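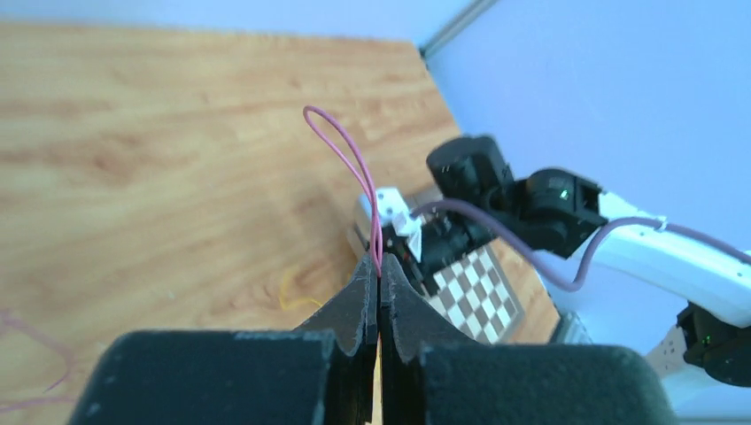
Looking After Cast Plaster and Stone Trim at Home

Decorative moldings, ceiling medallions and cast panels last for decades if they are cleaned gently and patched early. Most of the damage I see comes from too much water or the wrong brush. These tips cover plaster indoors and cast concrete or cast stone outdoors.

Find out what you have

Press a fingernail into a spot that doesn't show. Plaster marks easily and leaves white powder. Cast concrete won't mark. Foam trim with a hard coating sounds hollow when you tap it, and it should never be scrubbed. If your house was built before 1978, have old paint tested for lead before you sand or scrape anything.

Dusting

Use a soft, dry paintbrush, 2 inches wide or less, and work from the top down. Hold a vacuum hose near the brush but don't let the nozzle touch the relief. For deep corners, a clean makeup brush works well. Twice a year is enough in most rooms. Kitchens need it more often — grease holds the dust and turns it yellow.

Washing

Painted plaster can be wiped with a damp sponge and a drop of dish soap. Wring the sponge out until it no longer drips. Bare plaster should not be washed at all.

Outdoor cast concrete can take a garden hose and a nylon brush. Skip the pressure washer. Vinegar and other acids will etch the surface, so leave those in the cupboard too. Wash on a mild day, 70 degrees or so if you can get it, and out of direct sun.

Filling small chips

1. Brush out the loose crumbs.
2. Dampen the chip with a spray bottle. Dry plaster pulls the water out of the filler and the patch falls out later.
3. Mix a small amount of patching plaster, as thick as sour cream.
4. Press it in with a fingertip or a palette knife, slightly higher than the surface around it.
5. Shape it before it sets. A cuticle stick is good for grooves.
6. Wait 12 hours, then sand with 220 grit and prime.

For concrete trim, use a cement-based patch and test the color on a scrap first. It usually dries lighter than it looks in the tub.

Hairline cracks

Mark both ends in pencil and write the date next to them. If the crack hasn't grown in 4 months, fill it with paintable caulk. If it has, something behind it is moving, and a new coat of paint won't help. I marked one over our stairs in April and am still watching it.

Painting

Two thin coats are better than one thick coat, which fills in the fine detail. Flat paint hides old repairs. Semi-gloss shows every one of them.

Greer Carnegie
Updated 2020-06-24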